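Visit to Ludel: two arms, one T-shirt and a lot of talk about freed-up time

Packers from our Drilow site were invited to see the folding robot that may end up beside our own benches. Four of us went. We came back with more questions than we took, and a fair bit of cake.

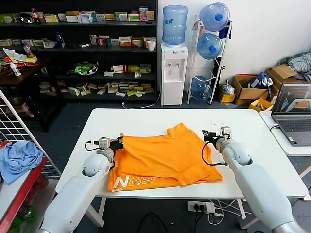
Anouk Van Rooij
Packing floor representative, Drilow

The coach dropped us at Ludel just before ten in the morning and we were given visitor badges, then coffee, then a talk. The talk was the longest part. Ludiven is how they had spelled her name on the slides, but it is Ludivine Arnaud who runs the project there, and to her credit she laughed at it and got on with things. Her case goes like this. Folding and bagging is dull, it is hard on the wrists and shoulders, and people leave because of it. Give the folding to a machine and the same people can do checking, repairs and customer orders, where they are worth more.

I have folded shirts for a living and I won't pretend the first half of that is wrong. My right wrist agrees with every word. It was the second half I wanted to hear more about, and there wasn't much more. When Przemysław Sowa from our night shift asked how many checking and repair jobs there would be, the answer was that it depends on volume. He asked what it depended on if volume stayed the same. We moved on to the next slide.

After that we went through to the room where the work goes on. I had pictured something behind a cage with a conveyor running through it. It's an ordinary room with a carpet, a white table, shelves full of small boxes and a water dispenser against the wall. The laptop sits open on a side table next to the arms, showing a simulated version of the job. The garment was a bright orange T-shirt with big white lettering near the hem, and it was laid out flat on the table.

Laid out flat is the bit I would underline. At Drilow the shirts come to us in a heap, out of a cage, inside out as often as not, with a sleeve pulled through the neck. I would say half of my job is getting a shirt to the state theirs was in at the start. I asked Ludivine who does that part. She said the aim is for the arms to do all of it in time. For now, a person does it. So as things stand there would still be somebody at the bench, picking up, turning out and smoothing down, and then waiting for a machine to do the part that takes me a few seconds.
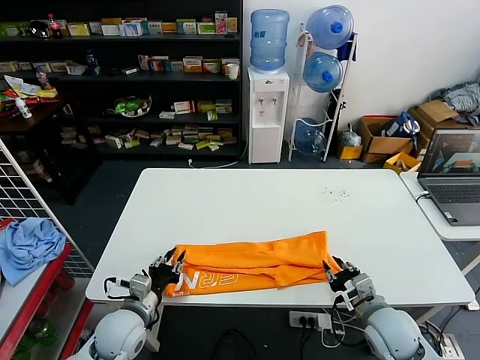 Quyên Võ, who trains our new starters, asked the best question of the day, and it was about cloth. Our summer lines are thin and slippery, our fleece is thick, and one fold does not suit both. How long does it take to teach the thing a new garment? She was told that each new type needs its own practice runs, with a person guiding and correcting, and that this would be a new role on the floor. Quyên wanted to know if it would be paid as a training role. It has not been decided. She wrote that down in large letters and showed it to me on the coach.

There are some numbers, and I asked for them on paper. Our packing floor put through 2,951 folded pieces on the busiest shift in August. A good folder at Drilow is expected to do 900. Ludel's own target for the robot by the end of the trial is up to 100 a shift, from one pair of arms, on T-shirts only. Nobody there tried to hide this, and I was told more than once that speed comes later. It may well do. But our managers are being asked to plan next year's staffing now, and a plan made on what comes later is how Ploretti ended up short on the packing side and hiring agency people back in at the last minute. Two of our own came from there and they have not forgotten it.

I should be fair about what I liked. The engineers were open with us and did not talk down. Mireille Leblanc, who folded by hand at Ludel before she was moved across to the project, told me she sleeps better now her shoulder has stopped aching, and that she would not go back. She also said the work is more tiring in a different way. You watch. You wait for it to go wrong, and you can't chat while you do it because you might miss the moment. At a bench you can talk all day long and your hands carry on without you. I hadn't thought of that and I doubt it is in anybody's costings.

She is the only folder who moved across, by the way. I asked about the others. Some are on other benches and some left — she wasn't sure how many, and neither was Ludivine.
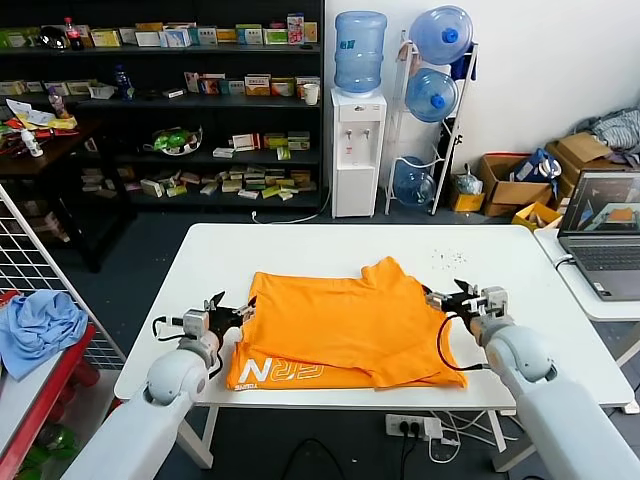
The T-shirt folded roughly in half on the table at Ludel.

We had lunch in the canteen (lemon cake, very good) and a last round of questions, which ran over. The people from Sutter, who would supply and look after the equipment, were meant to join by phone but the line was poor and we gave up on it. That left the service side untouched. I would like to know who gets called out when an arm stops halfway through a night shift, and what the person standing next to it is supposed to do until they come. Przemysław would like to know too, seeing as it would be him.

What I have asked for, in writing, before any bench at Drilow is moved:

A trial using our own stock, straight from the cage, with no one sorting it first.
A written answer on pay for anyone who trains or watches the machine.
The number of folders at Ludel before the project and the number now.
Breaks for watching work, agreed beforehand.

Management have the list. Quyên has fuller notes than mine if anyone wants to read them, and they are in the blue folder in the break room. Please put it back when you're done.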